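Residents' Forum > Services and Facilities > Linen and laundry
Topic: Change to the towel replacement policy at Louro House

Rigoberto Huerta (Forum Moderator)
Members are asked to use this topic for all comments on the revised towel policy. Under the present arrangement, bath and hand towels are collected every second week and replaced from stock. From June, each flat will hold its own set, and replacements will be issued only when a towel is judged to be worn out. The contract with Tanura for weekly washing is not affected. Comments received here will be passed to the Housing Office.

S. Quintero
I should like to register an objection. The notice does not state who will judge whether a towel is worn out, or by what standard. At Venia Court the same wording was adopted and residents were left with thin towels for a whole winter while requests went back and forth. A policy of this kind requires a written test that both sides can apply.

F_Nyitrai
I do not share the previous member's concern. The current system is wasteful. Good towels are taken away and older ones are often returned in their place. I have received towels with pulled loops and frayed hems from general stock on several occasions, having handed in better ones. Holding a personal set would put an end to that.

S. Quintero
The member's experience of general stock is noted, and mine has been similar. My objection concerns the wording of the notice. It would be met in full by a short list of faults that entitle a resident to a replacement.

Domański R.
I was employed for 17 years in a hospital linen room and may be able to assist. We worked to the following rules. A towel was withdrawn if it had a hole, if the hem had come away along more than a hand's width, or if it had lost so much pile that the base cloth showed through. Stains alone were not a reason for withdrawal until the towel had been washed again. Towels which failed were cut down for cleaning use.

I would add that much of the trouble with thin or stiff towels arises from the wash itself. Too much detergent and a full dose of fabric softener will leave a coating on the loops, and the towel then takes up less water. Members who find their towels poor at drying should ask for softener to be left out before they ask for a new towel. 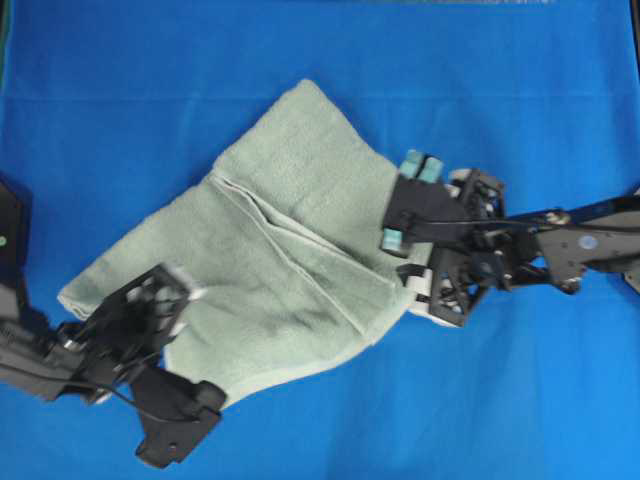 Can a terry towel be washed with bed sheets?
It is better to wash them separately, as the loops shed lint onto the sheets and towels take longer to dry.

F_Nyitrai
I am grateful for the rules set out above and would support their adoption. I do not agree on the matter of softener. Our water is hard, and without softener the towels dry like board. A little roughness may be acceptable in a hospital – it is less so at home.

Domański R.
Hard water is a fair point. A small measure of white vinegar in the rinse may be tried in place of softener, provided that it is never used together with bleach. A good shake before hanging also lifts the loops. I accept that opinions differ on how soft a towel ought to be.

B. Ventura (Housing Office)
The Housing Office has read the comments to date. The three grounds for replacement proposed by Mr Domański will be added to the notice. Requests should be made on form 798, available at reception, and the old towel must be handed in at the same time. Washing without softener may be requested by ticking the box on the laundry slip.

S. Quintero
I thank the Office for its reply and withdraw my objection to the wording. May I ask whether a resident may appeal if a request on form 798 is refused?

B. Ventura (Housing Office)
Appeals should be made in writing to the Office within 20 days of the refusal.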